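Section 4. Door Tasks: Site Rules and Set-Up

4.1 Scope

This section applies to all sessions in which an operator carries the Flollari hand unit through an office space and operates a door. It covers site clearance, unit checks, approach, the recording itself, and the conditions under which a recording must be rejected. It does not cover powered doors, fire doors, or doors that open onto stairs. Those require a separate permit from the site lead.

Revision 3 of this section replaces the text issued on March 22, 2021. Sites still holding the older text should remove it from the binder.

4.2 Before the session

1. Confirm that the site lead has signed the door list. A door that does not appear on the list may not be used, even if it is in the same room as one that does.

2. Check both sides of the door for people. If the glass is frosted or covered by blinds, open the door by hand and look through.

3. Place a floor sign on the far side, at least 4 feet from the swing of the door.

4. Test the lever and the lock by hand. The door must be unlocked before the first recording and must stay unlocked for the whole session.

5. Clear the floor of cables, bags, and loose mats along the full approach path.

6. Note any furniture within reach of the swing. Furniture may stay where it is if the door can open fully without touching it.

NOTE: Do not clean the glass between recordings in the same session. If cleaning is needed, do it before step 1 and enter it in the log.

4.3 Unit check

1. Inspect the finger pads for cuts, lifting edges, and dirt. Replace pads in pairs only.

2. Check that the marker cubes are seated squarely at the base of the fingers. A cube that moves under light thumb pressure must be refitted.

3. Confirm that the indicator lights on the cubes are green. If either cube shows any other color, stop and go to Section 7.

4. Open and close the fingers fully 12 times. The motion should be even, with no catch at either end.

CAUTION: Marker faces must not be touched with bare fingers. Skin oil changes how the printed pattern reflects light and may cause tracking errors on bright sites.

4.4 Approach and starting position

1. Stand facing the door with both feet flat on the floor. Closed shoes are required.

2. Hold the unit low and in front of the body, fingers slightly apart and pointing toward the door. Keep sleeves and hands clear of the marker faces.

3. Keep the handle in view. On doors with a low handle, tilt the head down before starting.

4. Hold still for 3 seconds, then begin. 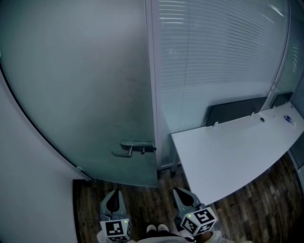

Rhys Harawira objects that the three-second hold is too short for glass rooms, and asks that it be doubled wherever there are reflections. At the Urnia site he lost 28 recordings in February to late tracking, and a longer hold would have saved almost all of them.

The hold time remains at 3 seconds for general use. Sites with glass walls or partitions may set a longer hold in the local annex, provided that it is the same for every operator and every session at that site. Mixed hold times within one site are not accepted.

4.5 Operating the door

1. Bring the fingers to the lever along a straight path. Do not touch the glass or the door frame on the way.

2. Close the fingers on the lever and press down until the latch releases.

3. Move the door at walking speed or slower. Do not push the door with a foot, knee, or shoulder.

4. Release the lever, withdraw the unit, and hold still again before ending the recording.

WARNING: If a person enters the swing area at any point, let go of the lever and step back. Do not try to finish the recording.

NOTE: The unit is not rated for pulling loads. If a door closer resists, end the recording and mark the door as unsuitable on the door list.

4.6 Rejecting a recording

Reject the recording if any of the following occurs:

- a marker cube leaves the view during contact with the lever
- a bystander's face or voice is captured
- readable documents or screens come into view
- the free hand is used to steady the door
- the operator changes grip on the unit after the starting hold

Rejected recordings are deleted from the unit before the next one is started. Enter the reason in the log, using the codes in Annex B. Free-text reasons are allowed only under code 12.

4.7 Local annexes

Annexes are kept by the site lead and sent to Soltel for review before first use. The Cáceres annex, maintained by Deisy Puma, may be used as a pattern for layout. Its hold times and door list apply to that site only.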